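Cendier shallow laundry basket, beige
Posted 31 Jul 2024

I didn't expect much from a plastic basket with a woven-look rim, and at first I thought the rim was all I was paying for. Cendier calls it the "Rallis" style. It's a tan band on a beige tub, and from across the laundry room it passes. Up close it doesn't fool anyone.

The shop page (I ordered from Wernance in May) says the low sides make it "perfect for front loaders." Well, maybe. My old Flilldale basket was twice as tall and I had to bend my arm over the edge for every sock. With this one I leave the washer door open, park the basket on the floor in front and drag things across. Fine for a few shirts. For bed sheets, forget it.
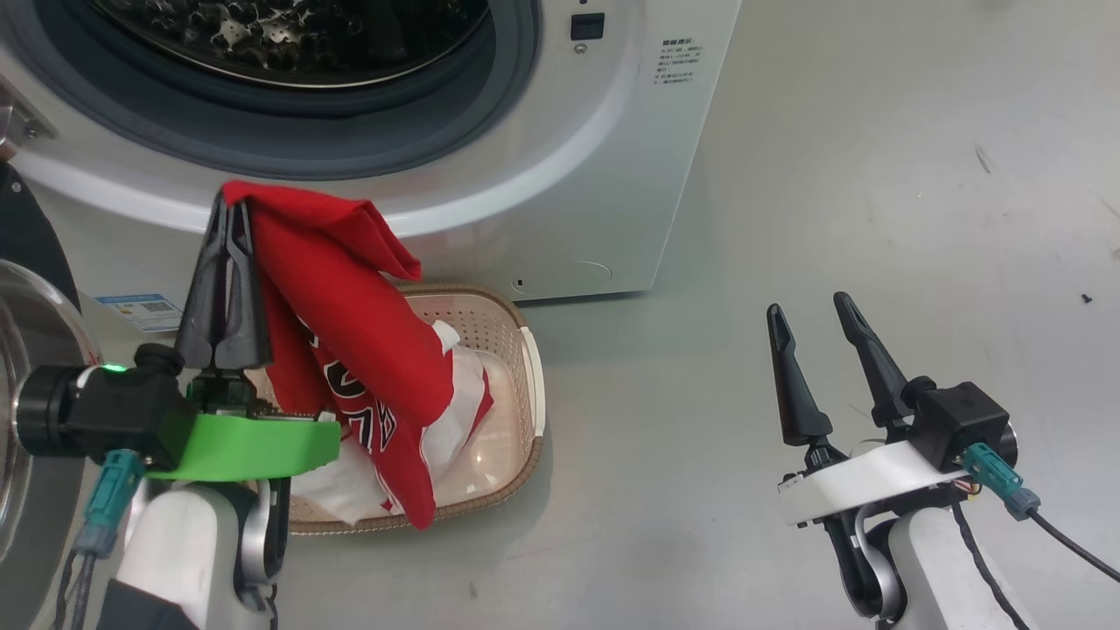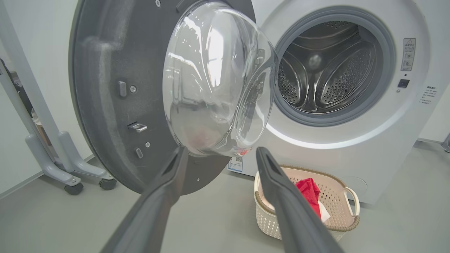 What I don't like

It's shallow, and shallow means small. I need 4 trips for what used to take two. Anything bulky slides over the rim on the stairs – I've gone back for dropped towels more than once. The little holes in the sides do let air through, but lint collects in them and you have to pick it out.

What's OK

Nothing has cracked in 8 weeks or so of daily use, and the rim has no sharp spots that catch on knits. It wipes clean fast.

Would I buy it again? At the sale price, maybe. At full price I'd get a plain deep one and live with the bending.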